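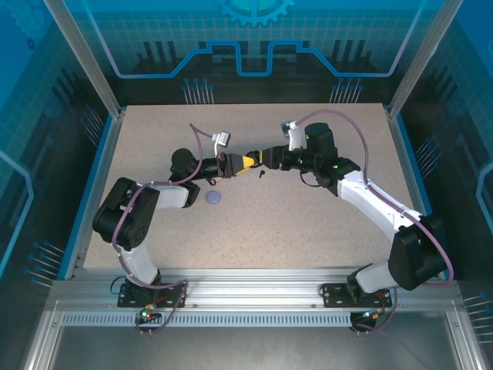 Photo: Nistik / Hollby Workshop

I'll go in to bat for the speckled benchtop any day. My mum had one in Salem, beige with brown and grey flecks, and I spent my whole childhood wanting plain white. Then I got plain white! It shows every crumb, every hair, every bit of pencil lead, and I'm wiping it down 3 times before lunch. Flecks forgive you. Nanel quoted me $410 for a new top in a lovely grubby beige (plus $200 to fit it, ouch) and my neighbours reckon I've gone daggy. Fine by me. Grey flecks, brown flecks, I want the lot, and I want it in before August.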